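Whiteboard erase task, how many demos before you train?

palesa_g
Posted 2023-08-24
Two arm setup, teleop, whiteboard lying flat on the table. Task is grab the eraser and wipe off one letter, leave the others alone. We have 80 good episodes so far and the policy goes to the right letter maybe half the time, then wipes next to it. Do I keep collecting or is something wrong with the set? Letters are handwritten, different spots each episode.

kavinda.gun
80 is low for anything with contact. We stopped at 289 on the Ornar drawer task and the last hundred or so made the real difference. Keep going imo

terkport_mani
Disagree. More of the same wont fix wiping next to it. Thats a camera or a pressure thing. What views do you record? And do you re-ink between episodes or let the ghosting build up?

palesa_g
One fixed cam on the workspace plus wrist cams. Ghosting builds up, we clean properly when it gets bad. Letter setup from the current batch, A and C on the board, gripper on the white block: 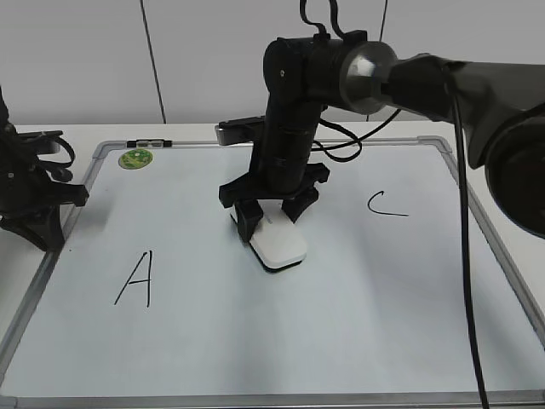
Reply #5
aaliyah_li
ok couple things

your smudges are faint but they're there. If the old ones always sit where you wiped last time the model can learn that. Clean between every episode or dont clean at all, mixing is the worst

also arm shadows on the board. Same lights every session? we lost most of July to somebody opening the blinds

and vary where the eraser starts. ppl forget this one

Reply #6
kavinda.gun
Smudges are fine, real boards have smudges. If you scrub it every time you get a policy that only works on a clean board. I'd leave them in and just collect more.

Reply #7
aaliyah_li
fine if they're random. hers arent, thats my point

Reply #8
terkport_mani
+1 to Aaliyah. Also check the operators. We had 3 people on the Skastgate set and each one wiped differently, one in circles, the others side to side. Loss looked great, rollouts were mush. Pick one stroke and write it down.

Reply #9
palesa_g
uh yeah we have 3 operators too and no rule. Wellington does tiny circles lol. Will pull his episodes and retrain on the rest tonight, then redo the start positions. Keeping the smudges for now but shuffling which spot gets wiped

Reply #10
kavinda.gun
Dont delete them, just tag. You'll want them back later

Reply #11
palesa_g
tagged not deleted. will post the numbers when its done trainign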